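Visita a la jornada de puertas abiertas de Grondemell

El 29 de abril la nave de Grondemell abrió al público y fui por la mañana. La empresa prepara pedidos pequeños de aseo y cosmética para tiendas en línea, y este año había montado, junto al almacén, varios cuartos amueblados como los de una casa para enseñar cómo se llena una caja con cosas sueltas. La entrada era gratuita y se pasaba en grupos de hasta 4 personas.

Empezamos por las estanterías. Según el folleto, el almacén maneja 2.299 referencias, de las que 1.878 son artículos de baño y tocador. El resto es papelería y regalo. Los pasillos son estrechos y hay que ir en fila - conviene dejar la mochila en la entrada.

De ahí se pasa al dormitorio, que fue la parte en la que más tiempo estuvimos. Se trabaja encima de la cama, con la caja de cartón abierta a un lado y los artículos a mano.
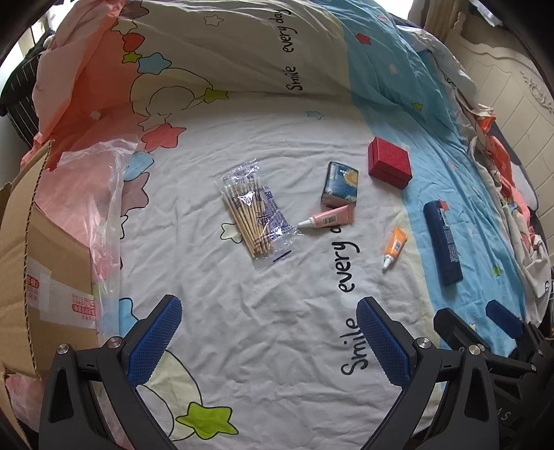

Bastoncillos, tubos, cajitas y un frasco azul marino sobre el edredón de «Smile every day».

Los objetos son de los que dan guerra al empaquetar, por las formas. Los bastoncillos vienen en bolsa de plástico transparente y los tubos tienen un tapón que sobresale. El frasco alto ocupa casi tanto como varios de los otros juntos. En el folleto recomiendan tumbar lo largo en el fondo y dejar para el final las cajas rígidas, aunque admiten que cada cual acaba teniendo su orden.

También explican que sobre una superficie blanda la caja se mueve más que en una mesa, y que por eso conviene abrir del todo las solapas antes de empezar.

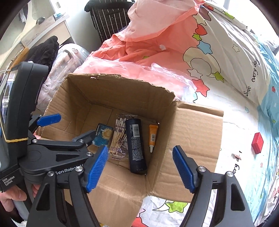

El cartón usado se aprovecha mientras el fondo aguante. En la sala siguiente, la de Prallex, que suministra el embalaje, había muestras de cartón ondulado de distintos grosores y se podían doblar. Me llevé 2 de ellas. La cinta se vende aparte y el precio no estaba puesto.

El recorrido termina en una cafetería pequeña con máquina de café y pocas sillas. Para llegar en autobús hay que bajarse en la entrada del polígono y seguir a pie por la acera de la derecha. La próxima jornada está prevista para diciembre, con inscripción previa en la recepción de la nave.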